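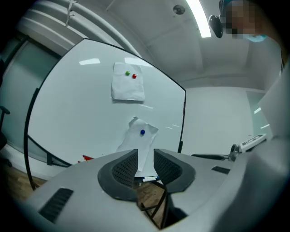
# About Prevgate

Prevgate is an independent test group for end-of-arm tooling. We compare grippers, cameras and controllers under the same conditions and deliver the results as plain tables, with the raw logs attached. We do not sell hardware and take no commission on it.

The group was set up in May 2019 to answer one question for a packaging client: which finger pad holds thin, flat stock best. The client still uses the answer. Our work now covers hand-held grippers, arm-mounted grippers and the wrist cameras that go with them.

## How we test

Each gripper is run on a fixed set of 30 tasks. A task is repeated 100 times per gripper, and the operator changes partway through. Paper and small round magnets are part of the set — thin sheets show differences in pad shape and grip surface that a solid block hides. 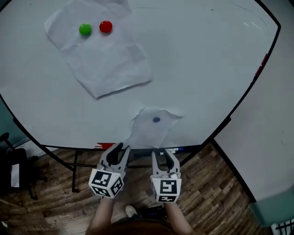

*Two hand-held grippers with marker cubes at the round table.*

We log finger opening, tool pose and grasp result. Failed grasps stay in the data set and are sorted by cause: slip, missed contact, wrong approach angle or operator error.

## Current projects

- **Foteo:** comparison of textured and smooth finger pads. More than 2,000 grasps logged.
- **Matar:** timing tests on 11 arm controllers.
- **Derkel:** wide-angle lens calibration for wrist cameras. First report due in June.

## Working with us

Send us the gripper, its mounting drawing and the firmware version you want tested. Reports go to the client first — publication is by written agreement only.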